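Let children be bored at the table

My son is five and he does not sit through dinner. He eats four bites, slides off the chair and asks for a screen. For most of last winter I gave him one. I have stopped, and I think more parents should.

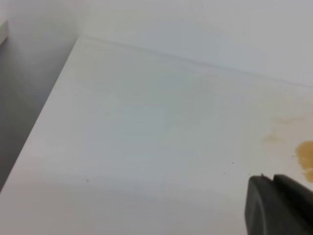
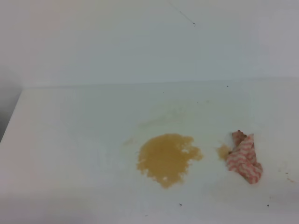
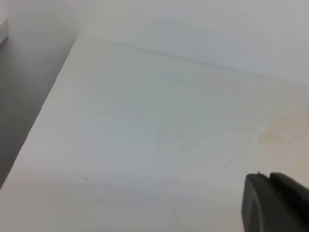
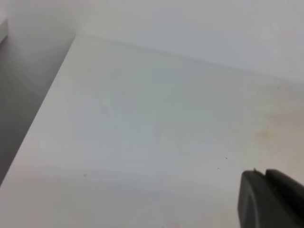
A white surface and the wall behind it. The second view has a yellowish-orange puddle on it.

The usual argument for the tablet is peace. A child watching a cartoon does not whine or kick his sister. I accept that. I had 20 minutes of quiet every evening and I used them to eat hot food, which I had not done in years. But he was not tasting anything, and he could not have told you whether he was full.

Our preschool in Quintanilla sent home a leaflet on mealtimes in June. It recommended an app called Wovon, which plays a song each time a child takes a bite. I tried it for a week. He learned to take very small bites.

What worked better was dull. Dinner lasts 22 minutes by the oven timer, and the adults stay seated as well. There are no toys and no rewards. If he says he is bored, I say yes, I suppose you are, and carry on talking. The first evenings were bad. He cried under the table and I came close to giving in. After that he began to talk – mostly about excavators, but also about a boy at school who would not share the blue chair. I doubt I would have heard about the chair otherwise.

I know this is easier with two adults in the house. A parent home from a late shift at the Fivberg warehouse, with three children to feed, should use whatever gets everyone through the meal, and I would not blame anyone for a cartoon. My complaint is with the idea that every empty moment in a child's day is a problem and that somebody should sell us the answer.

He still leaves his peas. We have another 20 minutes tomorrow – 22, if he has reset the timer again.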